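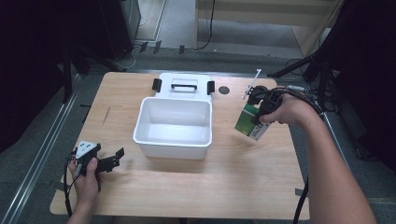 The white box with its lid up, and one green package still to be found a place.

277 shares | 25 comments

One box for all the little boxes

Every December, once the dark evenings have properly settled over Tanlow, I get the urge to empty a cupboard, and this year it was the turn of the one in the hall where all the small cartons end up. You probably have a cupboard like it. Ours had tea in it, and cough drops, and bandages, and light bulbs, and a packet of seeds from the Drarkau plant sale that I had been hunting for since spring (they were behind the tea, naturally).

What has helped us more than any amount of shelf rearranging is a plain white plastic box with a hinged lid, a handle on top and a latch at each side. I'm very fond of the handle. When somebody in the house has a cold, the whole thing can go up to the bedroom and come back down again, and there is no more shouting down the stairs about which shelf. If you are buying one, do take the measurements of your shelf with you, and remember that the lid needs room to stand up behind. I forgot that the first time and ended up with a very nice box that lives on top of the washing machine.

I like to start with the box completely empty on a table, with plenty of bare tabletop to spread things out on. Then the packages go in one at a time, and each gets looked at before it does. Check the date, see that the leaflet is still inside, and press the end flaps shut so they don't snag on their neighbors. It sounds fussy, I know, but a whole cupboard took me less time than a pot of soup.

Flat cartons do best standing on their narrow side, like books, with the most useful face turned up.

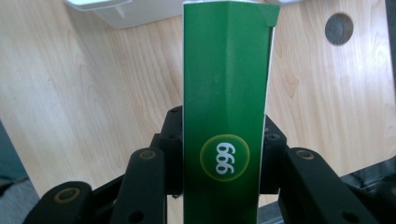

Color is a great help once they're stood up like that. I can't read small print without my glasses, but I can tell green from anything else, and a big number on the front is better still — "pass me the 999" gets the right carton into my hand much faster than a long name does. For boxes that all look alike, a strip of masking tape and a thick pen will do the same job. Please leave the label showing, though, and don't tip loose tablets from different cartons together to save space. Anything past its date can go back to the pharmacy on Auer Street, where they were very kind about my bagful.

And keep the box up high if you have small visitors! Latches slow them down a little, but our grandson had the ones on the button tin open before I'd sat down. Ours is on the top shelf now, next to the candles, and the seeds have been moved to the kitchen drawer, where I fully intend to remember them in March.

25 comments | Share this item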